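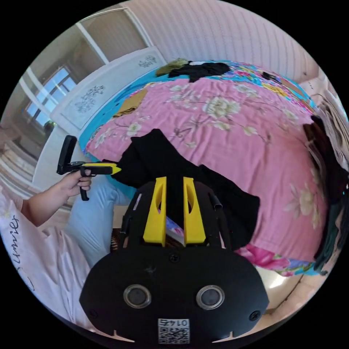 Where should the clothes go while a closet is being cleared out? On the bed, with the cover left on, so that everything has to be dealt with before anyone can sleep there.

Home News Services Community Calendar Contact

Closet clear-out week opens in Drunemwood

Oct 22, 2018

The fall clothing drive in Drunemwood opened this morning, and residents have until Saturday at noon to bring in clothes they no longer wear. The drive is run by Donulum, the secondhand shop on Birhane Street, which is taking bags at its side door every day this week from 9 a.m. to 6 p.m.

The shop is asking for adult clothing in particular. Coats, sweaters and long pants are the first things to sell out once the weather turns, and the racks were thin by the end of last week. Children's clothes are accepted in sizes 4 and up. Shoes must be in pairs and tied or clipped together.

Mercy Kirui manages the shop and wrote the sorting sheet that went out with the October water bills. It tells people to work on the bed. Clothes come off the hangers and out of the drawers a section at a time, and each piece is put down where it can be seen in full. Pieces to keep are folded at once and set to one side. Pieces to give away go straight into a bag.

"People bring us bags they packed in August and forgot about, and then they want to look through them again at the counter," Kirui said. "If you sort it on the bed you only have to look at it once."

Dark clothes cause the most trouble, according to the sheet. Black pants, black tops and deep green or navy sweaters look alike in a heap, and they are easy to bag by mistake. The advice is to shake each one out and lay it flat on a lighter cover, under the ceiling light if the room faces north. Stains and worn elbows show up better that way too. The shop will not sell anything with holes, but it does take worn cotton for rags if it comes in a separate bag marked "rags."

Pillows and bedspreads are a common question at the side door. Donulum takes bedspreads, blankets and pillowcases that have been washed. It does not take pillows of any kind, including decorative ones with the filling sewn in. Empty cushion covers are fine.

The drive last fall brought in 201 bags, of which 46 were rags. This year the shop has rented the storage room behind the old Wollemell bakery for the overflow, and sorting will move there if the back room fills up before Saturday.

Cremilda Camargo, who lives on the east side of town, dropped off the first two bags on Monday morning. She had started on her bedroom over the weekend and said she had one side of the closet left to do.

"I kept the olive one. I always keep the olive one," she said of a sweater that has now been through three clear-outs. "The black ones I can't tell apart anymore, so two of those went."

Camargo said she had slept in the spare room on Saturday night because the bed was still covered with clothes.

Bags should be tied shut and no heavier than one person can carry up the four steps at the side door. Hangers are welcome, but they should be tied together and handed over separately. Clothes left outside after hours get damp and usually have to be thrown out, and the shop asks people to come back the next day instead. Anyone who can't get to Birhane Street can ask for a pickup by leaving a message at extension 52 of the town switchboard before Wednesday evening. Pickups will be made on Thursday by street, starting at the river end.

Donors who want a receipt should ask for one when they hand over the bags. Receipts list the number of bags and the date, and the shop does not put a value on the contents. For larger donations, such as the contents of a whole house, call ahead so that someone is there to help unload.

Sorted clothes go on sale the following Tuesday. Shirts and tops will be priced at two dollars and coats at eight, the same as last year. The fitting room at the back of the shop is being painted and will be closed until then.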